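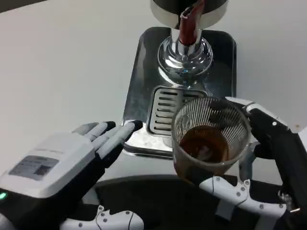
Kirsty Whitlock has run the drinks counter at the Mullstead library in Flustthorpe since November, and she says most of her day goes to the drip tray.

"People ask about the beans," she said. "I tell them the beans come from Ferreira and they're fine. Then I go back to wiping."

The counter serves coffee and tea from one stainless-steel dispenser. Whitlock lifts out the slotted grate twice a day and washes it in the back sink. The water in town is hard, and white marks come back on the steel within hours. She uses citric acid on them and rinses twice.

On her busiest day so far she poured 154 cups. A slow day is 77.

She serves in ribbed glass instead of paper. The library bought 87 glasses from a hotel that was closing, and she likes being able to see how strong a drink is before she hands it over. The ribs are harder to clean than plain glass, and tea stains them first.

"You need a brush," she said. "A cloth goes right over the grooves."

Asked what she would change, Whitlock named the height of the spout. Tall mugs from home don't fit under it, so she fills a glass and tips it in.

She plans to add a second kind of tea this spring if the price holds. The counter closes at four.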